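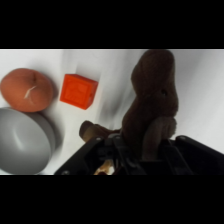
Brauner Plüschgeselle

Forum > Haushalt & Ordnung > Kellerabteil endlich sortiert

zekmont77
11.11.2019
Leute, ich bin so glücklich mit meinem Kellerabteil! Seit Juni stand da alles kreuz und quer, jetzt habe ich das Regalsystem von Sovar drin (Tiefe 80 cm, vier Böden) und komme endlich an die Winterreifen, ohne vorher drei Kartons rauszutragen. Hat 242 Euro gekostet, mit Schrauben. Ich könnte jeden Abend runtergehen und gucken :-)

Lernton
Glückwunsch! Aber 80 tief wäre mir viel zu viel. Hinten verschwindet doch alles wieder. Ich habe auf 40 umgebaut und vermisse nichts.

zekmont77
Kommt drauf an, was rein soll! Bei mir liegen hinten nur Zelt und Skisachen, die brauche ich zweimal im Jahr. Vorne dann Boxen mit Griff, die zieht man raus wie Schubladen. Das klappt super.

kistenfee
Boxen mit Deckel oder ohne? Und hast du beschriftet?

zekmont77
Mit Deckel, Malerkrepp und dicker Filzstift. Etikettendrucker hatte ich, der Kleber hält im Keller nicht.

Lernton
Also bei mir hält er seit Jahren. Vorher mit Spiritus abwischen. Und die Tiefe bleibt Quatsch, sorry.

kistenfee
Ich bin bei zekmont, unser Abteil ist schmal und tief, da geht es gar nicht anders. Habe gestern fast 77 Einmachgläser runtergetragen und jetzt richtig Lust, weiterzumachen! Welche Traglast haben die Böden?

zekmont77
Muss ich nachschauen, die Anleitung liegt unten. In einer der Boxen.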